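Report on the Visit to the Pultura Residential Furnishing Center

Submitted by Graciela Barrientos, Housing Services

In August a delegation from the Housing Services office visited the Pultura residential furnishing center, where bedrooms for student and staff housing are set up at full size before a building is fitted out. The delegation consisted of Catríona Moynihan, Szu-yu Chow and the undersigned. We were received at 9:30 in the morning by Mirta Mansilla, who manages the bedroom section, and by Olga Alcaraz, who is responsible for bed linen and laundry.

The purpose of the visit was to gather information ahead of the refurbishment of the east residence, which has 232 bedrooms on four floors. The present beds have reached the end of their service life, and the office must decide on the bed, the mattress, the linen and the floor covering before the contract is put out to bid. It was agreed in advance that no prices would be discussed.

Reception and Storage Area

The visit began in the storage hall, where mattresses are kept upright in covered racks. Ms. Mansilla explained the labeling system, under which each mattress carries a number that stays with it from delivery to disposal. The center had 971 mattresses on its register at the time of our visit, including those on loan to other institutions. Ms. Moynihan asked how the register is kept up when residents exchange rooms. The answer was that the number is tied to the room and not to the person, and that staff check it when a resident moves out. Our own records do not allow this at present.

The delegation then examined bed bases from two suppliers, Zostitz and Charvát. The Zostitz base is delivered flat and is put together by one person. The Charvát base arrives in two sections and requires a second person for the final step, but it can be moved through a narrow door without being taken apart. The doors in the east residence are narrow, and the stair landing on the third floor has caused difficulty in the past. Ms. Chow took measurements of both bases for comparison with our floor plans.

Model Bedrooms

The greater part of the morning was spent in the model bedrooms. The center maintains these rooms so that visitors may judge furniture under ordinary conditions, with the bed made or partly made and personal clothing left out. Ms. Mansilla considers this more useful than a showroom arrangement, and the delegation agreed. A bed that looks well in a catalog may look quite different with a plain sheet on it and a garment thrown across it.

Discussion here centered on white sheets. The office has used light blue for many years, and there is some attachment to the color among long-serving staff. Ms. Alcaraz put the case for white: all pieces may be washed together, replacements always match, and stains are found before the linen goes back on the shelf. She acknowledged that white shows every crease, and that a sheet which has been sat upon for a short time will not look freshly made. In her view this is a matter of expectation, and residents accept it readily.
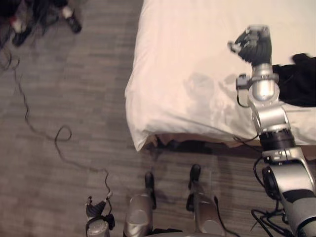 The corners of the sheet were also considered. A flat sheet that is not tucked under will hang over the side of the mattress and bunch at the corner, and it may conceal the space beneath the bed. For inspections at move-out this is a drawback, as articles left under the bed are easily missed. Fitted sheets avoid the problem but are slower to fold and take up more room on the shelf. The center uses both. Ms. Alcaraz recommended flat sheets where linen is supplied and changed by staff, and fitted sheets where residents make their own beds - the latter being the case in the east residence.

Floor Covering

The delegation paid particular attention to gray laminate planks with a wood-grain pattern, which the office has had under consideration since the spring. Ms. Mansilla reported that the streaked light and dark pattern is forgiving of dust between cleanings. She advised that bed legs be fitted with felt pads from the first day. Ms. Chow raised the question of noise between floors, and was told that the underlayment makes more difference than the plank itself. A sample of the underlayment was provided and is now held in our office.

Laundry Demonstration

After lunch Ms. Alcaraz led us through the laundry. Linen is sorted by type, washed, dried and folded by hand on long tables. The center has tested sheets from Skuka through 29 wash cycles, and we were invited to handle a washed sheet beside a new one. The washed sheet was softer and slightly shorter. Ms. Moynihan noted that shrinkage of this kind would matter on our longer mattresses, and has requested the measurements in writing.

A short demonstration of bed making followed, in which members of the delegation took part. Dark clothing should be removed from the bed before the linen is stripped, as a single black item carried into a white wash may spoil the entire load. The center places a reminder to this effect inside each wardrobe door.

Matters for Further Action

Ms. Chow will compare the bed base measurements with the door and landing widths of the east residence. Ms. Moynihan will prepare a proposal for numbering our mattresses. The question of sheet color will be placed before the residence managers at their next meeting, together with samples in both colors.

The office thanks Ms. Mansilla and Ms. Alcaraz for their time and for the frankness of their answers. The center has offered to lend us one Charvát base for a trial on the third-floor landing, and delivery is being arranged.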